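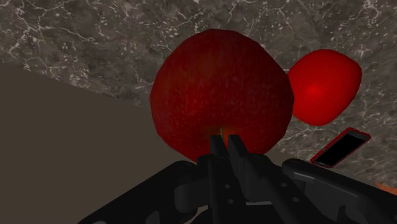
Manipulation Software Group – Work Diaries

August, evening

Spent most of the day on the apple. The grasp planner keeps proposing the stem side whenever the stem cavity faces the wrist camera, and I wanted to know if that is the planner's fault or the segmentation's. In the view I saved, the two fingertips are close together right under the cavity, with the stem in the gap between them. A sensible person would go for the widest part of the fruit with the fingers open. The planner wants the stem.

Started with the perception side. Nelance gives one mask per object and a confidence map, and the mask on the apple was fine except around the cavity. The orange-brown patch there gets a lower score than the red skin and falls under the threshold, so the mask comes out with a notch in it. The fitted shape then has a dent deeper than the mesh has, the dent has two nearly parallel walls, and parallel walls are what the grasp scorer likes best. So the scorer is doing its job on bad input. I had blamed it for two days and owe it an apology.

Tried filling holes in the mask before the fit. Closed the notch, but it also glued the apple to the bright red thing next to it, which looks like a tomato and touches the apple's outline on the right. One object with two lobes. The planner then picked the valley between them. Backed that out.

Second try was to leave the mask alone and use the depth channel to decide if low-confidence pixels belong to the same surface as their neighbors. Depth in the simulator is noise-free unless I ask for noise, so this worked at once and proves very little. Turned on the noise model with the usual settings and it still worked, though the edge between the two red objects got ragged. I can live with ragged. The fit is a smooth surface and ignores most of it.

The apple mesh itself is coarse. The outline is in short straight segments, visible along the top and down the right flank, and the normals jump from one facet to the next. The antipodal test compares normals at the two contact points, so a candidate can pass on one facet and fail a hair to the side on the next. I used to smooth this over by averaging normals in a small patch. Tarek El Fassi does not like the averaging and says so each time he reads the code, on the grounds that it hides bad meshes until somebody loads a box. He is right about boxes. I made the patch size a setting per object class and left the default at zero. He can have his boxes.

Rerun from the same seed after lunch, 1,932 candidates before filtering. With the old mask 39 of them survived and the top of the list was all stem side. With the depth check the top of the list moved to the flanks of the apple. I did not write down the new surviving count before I cleared the log, which is annoying, and the rerun is going while I type this.

Side note on the filter order. Collision checking runs before the reach check, and collision checking is by far the slower one. Swapping them should be harmless as both only remove candidates. It is not harmless, as the reach check caches a joint solution which the collision check then reuses, and if the order is swapped without moving the cache you get the solution from the previous candidate. Found that out by watching the arm go confidently to where the last grasp had been. Moved the cache into the candidate itself. There is now a test.

The phone is the next problem. It lies flat on the marble surface, screen black, set at an angle, and the depth noise is close to its thickness. Nelance finds it in color without trouble. The fit does not believe there is anything there and calls it part of the table. For the apple task this only matters for clearance, and the phone is close enough to the right side of the gripper in camera view that I would like the planner to know about it. For now I pass every mask to the collision world as a slab with a minimum height, even when the fit comes back empty. Crude, and it will cost us some valid approaches over the phone – fine.

Also the self-mask. The fingers and the linkage arms take up a large part of the bottom of the view, and the self-mask is rendered from the joint state, one control tick behind the color image. When the gripper is still, no difference. When it moves, a thin sliver of black finger leaks past the mask and gets assigned to whatever is behind it, which today is the apple. Zulholm timestamps both streams, so I should match on time and stop assuming the latest of each belong together. Wrote the matching function, did not hook it up. It needs a buffer and I have opinions about buffers that I was too tired to type out.

Controller untouched today. The closing speed is still the one from the Flandau setup and too fast for round objects; the apple rolls a little before the second finger makes contact. Leave it until the planner stops changing under it.

For tomorrow: hook up the time matching, run the full object set with the patch size at zero, and look at why the table plane is being fitted past the edge of the marble on the left, where there is only the plain brown-gray area. I suspect the plane has no bounds at all and we have been lucky. Ask Tarek if Zaki still needs the old candidate format or if I can delete the converter.

Rerun finished while I was writing. The top grasp is on the flank. Saved the log this time.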